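Section 3: Setting Up the Board and Learning the Left Block

Welcome to the fun part! The Pikbridge board has been out of its box for a few minutes by now, and if you followed Section 2 the blocks are already joined. This section gets it onto a table, takes you through the buttons and the toggle switches, and leaves you ready for the cables in Section 4.

Pick a plain table with plenty of clear space. A pale top is lovely to work on because the dark panels stand right out against it.

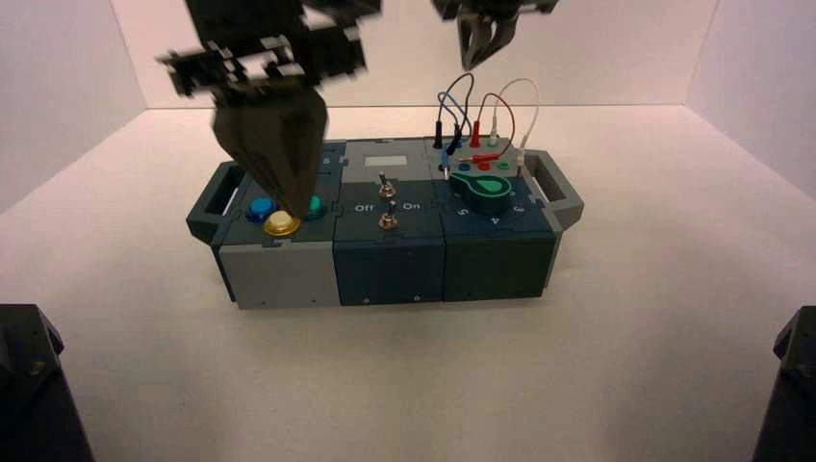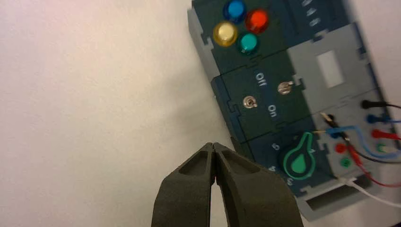
The board on a white table, with the buttons at one end and the two toggle switches on the block next to them.

3.1 Placing the board

1. Lift the board by both carrying handles, one at each end. Keep it level.

2. Set it down with the button block on your left and the right block, with the patch cables and the rotary selector, on your right.

3. Run a finger along the puzzle seams on the top and the front. They should feel flush. If one block sits high, lift the board, set it down on a folded towel and press the high block straight down.

Caution: Never carry the board by one handle. The seams are strong, but they are made to hold the blocks side by side and should not take the full weight.

Note: The board works at any angle on the table. Left-handed users often like it turned a little, and we encourage you to try it both ways before you settle.

3.2 First power-up

1. Check that the front toggle switch is at Off. The words Off and On are printed in white on the top of the block.

2. Connect the supply from the Andska pouch.

3. Move the front toggle to On. The display wakes up and shows 1,430, the starting number for every new board.

4. If the display stays blank, go back to Off, wait 3 seconds and try again. A loose plug is nearly always the reason.

3.3 Trying the buttons

There are four buttons: blue, red, yellow and teal. They have a really satisfying press, so take your time here!

1. Press the blue button straight down and let go. Wait for the click.

2. Do the same with red, yellow and teal, in that order.

3. Now press all of them again in any order you like. The display goes up by one with each press. After a good long first session, Cillian Quinlan on our test bench had his at 1,442.

Caution: Press with a fingertip or the rounded end of a tool. Sharp points will scratch the caps.

Note: Wipe the caps with a dry cloth. Sprays can creep down around the edges.

3.4 The rear toggle

The rear toggle picks between the two practice modes, Morkendale (slow) and Gashi (quick). Start in Morkendale, even if you're itching to race ahead. You can change modes while the board is on, and the display blinks once when it has noticed.

1. Hold the board steady with your free hand.

2. Move the lever all the way over. A lever left halfway will give you no mode at all.

3. Press any button to begin.

Once you can run the whole button order in Gashi mode without looking at the card, go on to Section 4. I-seul Yook wrote the cable exercises there and they are great. Leave the front toggle at Off while you read the first page.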